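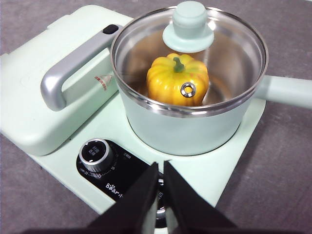

Wrist cam vs. fixed cam timestamps, and a policy that stalls over the lid

mintpot_ops
Okay, I've been chewing on this since June and I need other eyes. The task is "take the lid off the little saucepan, take the pumpkin out, put the lid back." Two cameras, one on the wrist and one fixed off to the side. The policy is a chunked action thing, nothing exotic, trained on 100 teleop demos.

The approach is fine. It gets over the knob on the lid and then just... hangs there. Sometimes it closes, sometimes it does this tiny bobbing motion until I hit stop. Loss curves look lovely, of course. I've tried longer chunks, shorter chunks, and more demos starting from right above the pot. Any ideas before I go retrain for the fifth time?

gantry_goat
Classic pause problem. Your demos probably have a bunch of frames where the operator is hovering and lining up. The policy sees "over the lid, not moving" and learns that the right thing to do there is not move. Trim the idle frames and retrain. I'd bet lunch on it.

Heather Lennox
I'd check the clocks before touching the data. We had this exact bobbing on the Olisent cell and the wrist stream was 70 ms behind the joint states. That's nothing while you're swinging across the table, but in the last little bit of the descent the policy is correcting for where the hand used to be. So it goes down, goes up, goes down. Are you stamping at capture or when the message shows up in your logger?

mintpot_ops
Um. When it shows up in the logger.

Heather Lennox
Well, there you go, start there :)

gantry_goat
Sure, fix the stamps, but I still say it's the idle frames. Latency gives you wobble. It doesn't give you a dead stop, and OP said it hangs.

Gebremedhin Gebru
There's a third thing. The lid is clear glass with a shiny rim, and the pan is polished metal inside. What does your depth look like in there? If you feed any kind of point cloud to the policy I would expect garbage in exactly that region. I worked on a Wako bin picker where every glass jar had a hole in it as far as the planner knew.

mintpot_ops
No depth, just RGB from both. But I did wonder about the glass! From the wrist view you can see the pumpkin right through the lid, so maybe it can't tell lid on from lid off?

Gebremedhin Gebru
Could be. Mask the wrist image at inference and see if the behavior changes. Cheap test, no retraining. Can you post a fixed cam frame with the hand at the pot? I'd like to know what that view gives you.

mintpot_ops
Sure, one from the side camera:

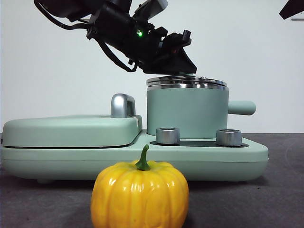
Fixed cam, gripper at the pot lid, pumpkin on the table in front

Gebremedhin Gebru
Okay, so look at the bottom of the gripper and the top of the lid. I can't tell from this whether they're touching or there's a gap, and I have a full size monitor. What resolution goes into the encoder?

mintpot_ops
224 square. Yeah, I see where this is going.

Heather Lennox
Oof. So the side view can't settle the height and the wrist view is stale. I'd hang there too.

gantry_goat
Or crop the side camera around the pot before you resize, you get a lot of pixels back for free. (And trim the idle frames!!)

Heather Lennox
Careful with trimming, though. If you cut everything under some velocity threshold you also cut the frames where the fingers are closing and the arm is still. We did that once and got an arm that never grasped anything. Keep a frame if the arm OR the gripper is moving.

gantry_goat
Fair, I do it on the gripper command too. Should've said that.

mintpot_ops
Update from this end. I moved the stamps to capture time, re-aligned the old logs with the offset I measured, and retrained with the side crop. 20 rollouts this afternoon. The bobbing is gone, which I'm thrilled about! It still froze over the lid on a few, so gantry_goat may get that lunch. Filtering idle frames tonight, then 2,000 more steps from the same checkpoint.

Gebremedhin Gebru
Did you do the wrist mask test?

mintpot_ops
Not yet, sorry, got excited. I'll run it on the old checkpoint as well so there's something to compare with.

Heather Lennox
Change one thing at a time from here, please. You already mixed the crop and the stamps, so now we can't say which one killed the bobbing.

gantry_goat
It's gone, who cares lol

Heather Lennox
I care! The next person with this bug is going to find this thread.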